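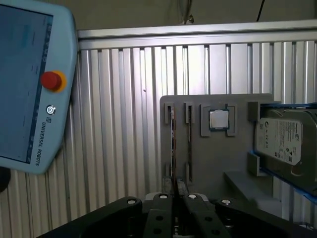 Buying a small arm for the workshop: tips before you spend anything

Quick notes, typed up over lunch because three people asked the same thing in August. Ours is a refurb bench at Hirncombe, we strip old PCs and sort the bits that are worth testing. Your job will be different but the shopping list won't be, much.

Budget for the bits round the arm

The arm is the line everyone looks at. Fine. Then comes the gripper, the stand, the cables, the guarding, the holders, someone's time. We put 3,000 aside for "extras" and it went. Put the extras on their own sheet, one line each, with a price next to every line even if it's a guess. A guess in pencil beats a blank.

Parts holders: print first, buy later

Don't order machined fixtures at the start. We had a quote from Brasmont for 580 for one plate, nice plate, but we'd have changed it within a fortnight. Print it in grey plastic, try it, move the slots, print again. For our sort of thing:

- Slim slots for thin upright cards, a clip top and bottom so they don't lean.
- A square pocket with L-shaped corners for a processor. Leave the other bits of the edge open so you can get hold of the thing.
- A guide block above and below a 3.5-inch drive, and a ledge under it.

Measure the real parts with calipers. Not the data sheet. Drives are pretty regular, cards are all over the place once there's a label or a heatsink on them.

Allow for 6 versions of any holder. Filament is cheap, the evenings aren't.

Where does the pendant live?

Sounds daft, matters a lot. A teach pendant is a big lump with a thick lead. Decide its spot before you order the table, or it ends up on the floor or on top of the parts. You want the screen readable from where you stand and the red stop button where your hand goes without looking. Do NOT let anyone stack boxes in front of it. Check the cable length as well, and ask what a longer one costs before you sign, as we didnt.

Gripper

Two-finger parallel type does for most flat or boxy things. Ask the seller:

How far do the fingers open? Ours has to manage a memory stick and a hard drive in the same job, so the widest part AND the thinnest.
Can I swap the fingertips myself?
What do spares cost, and how long do they take?
Does it slow down or ease off near the part, or just clamp?

Take your own parts to the demo. A shoebox of them. Siv Moen at Prerkus let us spend a whole afternoon dropping scrap RAM on her demo table and that saved us from the wrong gripper altogether. If a seller won't let you bring your own bits, go elsewhere.

Walls and frame

Aluminium extrusion and ribbed metal sheet make a decent back wall. Easy to bolt to, easy to wipe down. Two warnings. Shiny ribs throw light about, so if you're planning on cameras, test under your own lamps before you pay for a vision package. And get the extrusion cut to length by the supplier, the chop saw makes a horrid job of it and you'll be filing all weekend. Öberg did ours to length and drilled, small charge, worth it.

Run cables along the top rail and clip them. Buy double the clips you think.

Second-hand?

Can be good. Ask for running hours, a photo of the pendant switched on, and who has the manuals. Check the software version and whether updates cost extra. Get the stop button tested in front of you. Missing pendant = walk away, replacing one will eat the saving.

Time, the other budget

We planned on 13 weeks from order to first proper run. Delivery was quick. Holders and teaching the positions took the rest, and then some. Do one part type first, drives say, get that steady, then add the cards. Cards are fiddly. Leave them till last.

And get your risk assessment going early, before the thing is on the bench, with whoever signs these off where you are. It can change the guarding, so it can change the price.

Short list for the order sheet

Arm, controller, pendant, pendant bracket
Gripper plus one spare set of tips
Stand or table, bolts
Back wall, rail, cable clips
Filament, calipers if yours are rubbish
Training day for two people, so it isn't all on one
Delivery, and somebody to help lift

Will add the bit on vacuum cups when I've got a minute.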